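3.2 Collection of demonstrations

All demonstrations for the folding task were recorded at our site in Prernville between March and 13th July. The operator moves a hand-held controller, and the Molari software maps this motion to the end of the arm. We did not use a motion library or any scripted part. In total we kept 3,052 episodes out of almost 4,000. An episode was removed when the operator stopped before the task was finished, or when the log of joint positions had gaps longer than 300 ms.

Each operator first practiced with the arm for one session, and these practice runs are not in the data. The instruction was kept short: bring the cloth to the folded form, release it, and move the gripper away. The order of the folds was left free, and we will see in Section 5 that this choice has a cost. 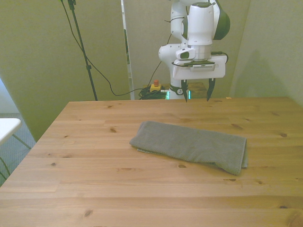
Figure 4. Workspace for the towel task, with the gripper open above the table.

The question of when a demonstration should end took us more time than we expected. In the Gough protocol, the operator presses a button when the fold is judged to be good, and the label is then only as strict as the person who gives it. We tried instead a rule on shape, which asks for a rectangle with four clear corners. For soft cloth this rule is too hard. The towel in Figure 4 is a long bundle, squared at the right end but tapering and slightly crumpled at the left, and a strict corner test would reject it. We therefore scored the two ends separately and let the weaker end decide the class of the episode – good, usable or poor.

Poor episodes were not deleted. They are used with a lower weight in training, following the scheme of the Zirkdale baseline, and 11 of them were also set aside for the recovery test in Section 5.3. Two authors scored all episodes independently. Where the scores were different, the lower one was taken.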